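Doblar una camiseta sigue siendo difícil

En el almacén de Hervieu, las máquinas mueven 674 cajas por hora sin que intervenga nadie. La misma empresa intentó que un brazo emparejara calcetines y lo dejó en junio. Una caja tiene seis caras y siempre las mismas medidas. La ropa cambia de forma cada vez que se toca.

Chiến Chu trabaja desde hace tres años en Linditico con tejidos. Su equipo graba a personas que manejan la ropa con pinzas de mano, y con ese material entrena después al robot. «Con un vaso sabes dónde agarrar», explica. «Con una manga primero tienes que encontrarla.» 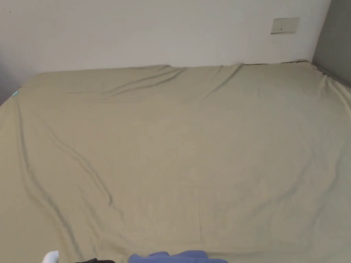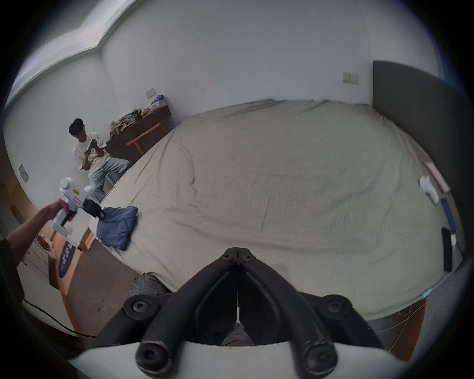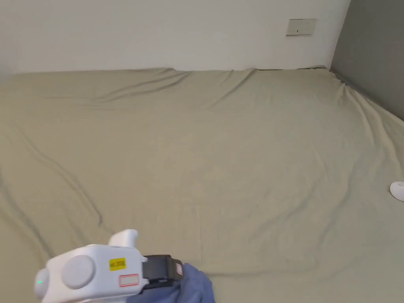
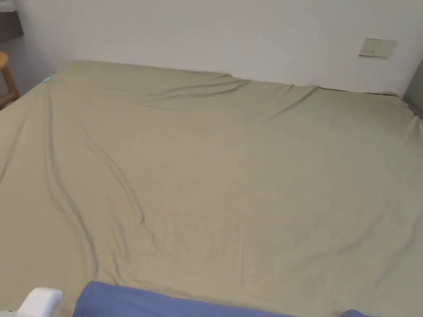
Una cama con sábana ajustable y tela azul, desde varios puntos de vista.

Para una tarea como doblar una prenda, Linditico reúne más de 396 repeticiones antes de la primera prueba con el brazo. En la última tanda, de 201 intentos salieron bien algo menos de la mitad. Chu considera bueno un doblado cuando la pila no se cae al levantarla, un criterio que otros laboratorios encuentran generoso.

Eugénie Charpentier, responsable de pruebas en Vitbridge, es más escéptica. Su empresa evalúa robots para hoteles y lavanderías, y el que mejor funciona tarda 20 minutos en vaciar un cesto pequeño. «Un empleado ha terminado y está en otra habitación», dice. Tampoco le convencen los vídeos acelerados que enseñan los fabricantes en las ferias. Ella pide siempre la grabación completa y pocas veces la recibe.

Donde sí ve avances es en el taller. Briltono ya vende una célula que coloca piezas de tela planas bajo la máquina de coser, con un operario que atiende cuatro puestos. Las piezas llegan cortadas y estiradas, y la luz es constante. En un dormitorio no se cumple ninguna de esas condiciones, y Charpentier no espera ver allí un producto a la venta antes de varios años. Chu prefiere no dar fecha. Su próximo encargo son las fundas de almohada.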